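Getting Through the Laundry Without Losing a Whole Day

Posted 23/06/2022 in Home Tips

I grew up in a house where washing was done all at once, every last sock of it, and by the time the light went there was a mountain on the sofa and everyone was cross. I carried on the same way for years after I moved to Floltville, mostly out of habit, and I can tell you it took me far too long to try anything else. So what follows is how we do things now, with all the little tricks I have picked up from neighbors, from my aunt, and from ruining a fair number of sweaters.

Start with the sorting. I used to sort by color and nothing else, but weight matters just as much. Thick towels beat up thin T-shirts, and zippers are terrible for anything with a print on it. Put the heavy things together, zip up the zippers, and turn printed shirts inside out before they go in. It takes a minute, and the lettering on the front will last years longer.

Use less detergent than you think. If your towels feel stiff or your dark shirts come out with chalky streaks, the usual culprit is soap that never rinsed away. Try half of what you normally pour for a couple of loads and see how you like it. And leave some room in the drum! You should be able to slide your hand in above the clothes – if you can't, take something out.

Then comes the part everybody puts off, me included. Clothes that sit in a heap while they are still warm will set into creases, and then you are standing at an ironing board when you could be having a cup of tea. Clear yourself a good wide table, spread things out a little, and fold from the biggest piece down to the smallest. Big pieces use up the pile fastest, and that keeps your spirits up.
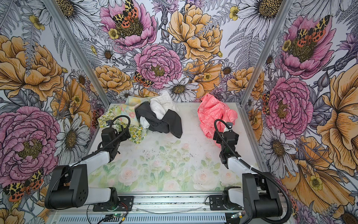
What do I do with clothes that were left in a heap overnight?
Shake each one out hard, mist it lightly with plain water from a spray bottle, and smooth it flat with your palms. Hang it for a while and most cotton will relax without any ironing. For a really stubborn crease, put the piece in the dryer on low with a damp washcloth for 7 minutes and take it out the moment it stops.

For T-shirts, I lay them face down, fold each side in toward the middle, bring the sleeves back, and then fold up from the hem in thirds. They will stand up in a drawer on their own like books on a shelf, so you can see them all without digging. My drawers used to be a disgrace, and now I open them just to look (I know, I know). Leggings and soft pants I fold in half lengthwise and then in thirds, the same way.

Slippery fabrics are another matter. Anything with a bit of shine to it will slide right out of a neat fold, so I roll those loosely and tuck them in at the side of the drawer where the cottons hold them in place. Smooth the fabric as you roll and don't pull it tight. If there is a design printed on the front, roll with the print facing out, so it isn't pressed against itself all summer.

Light cotton prints deserve some kindness too. Keep them out of the strong sun when you line dry, or at least turn them wrong side out, and bring them in as soon as they are ready. I left a very pretty yellow blouse out on the line one February, thinking winter sun couldn't hurt it, and one shoulder has been paler than the other ever since. I still wear it around the garden.

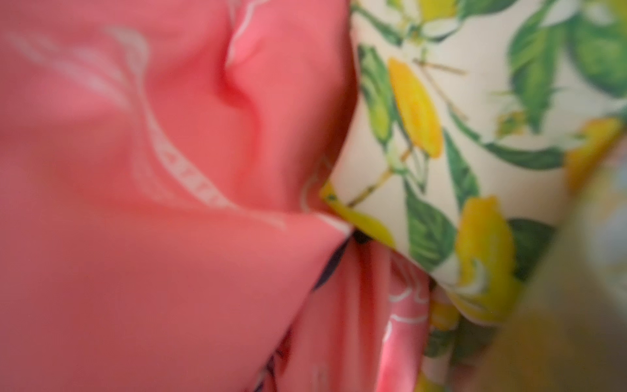 Lilla Nyitrai wrote in to say that she never mixes her bright pinks and reds with pale prints until they have been washed on their own at least 2 times, and that she tests them first by pressing a wet white cloth on an inside seam. If any color comes off on the cloth, back it goes with the darks. I have started doing the same, and I wish I had known it before the business with the pillowcases.

If you do get a color run, don't let anything dry. Keep the piece wet, soak it in cool water with an oxygen bleach that is safe for colors, following the amounts on the package, and check on it every so often. It may need a second soak. Heat is what locks the dye in, so stay well away from the dryer until you are happy.

Next time I'll get to fitted sheets, which my aunt folds beautifully and I mostly wrestle into a ball.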